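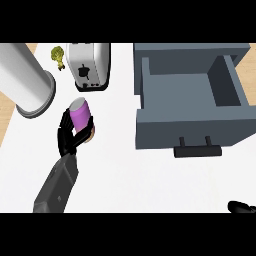
How long should dried chickpeas soak before they go in the pot? 12 hours in plenty of cold water, with a teaspoon of salt stirred in.

Paraskevi Triantafyllou wrote:

> I tried the chickpea stew from the December letter and the
> chickpeas were still hard in the middle after two hours. I'd
> soaked them for six, in plain water. Is it me or the bag? They'd
> been in the cupboard a good while. Also, can I freeze the
> cooked ones?

Hello Paraskevi, and hello all,

So glad you had a go at it! I'd blame the bag first. Old chickpeas can stay stubborn whatever you do, and six hours is a bit short even for fresh ones. Mine come from Hullia, the little shop behind Cimadby station, and they get through their sacks quickly, so I've had lovely soft ones all winter.

Keep the lemon and tomatoes out until the chickpeas are tender - acid slows them right down. I did it the wrong way round for years and just thought I liked them chewy.

And yes, do freeze them! I put 140 g in each tub with a little of the cooking water, and they go straight into soup from frozen. The water is wonderful too, so please don't pour it away.

I'm doing a big pot on Sunday with fennel and far too much garlic. Has anyone tried them with preserved lemon? I'd love to know how much you put in.

Happy cooking,
Đào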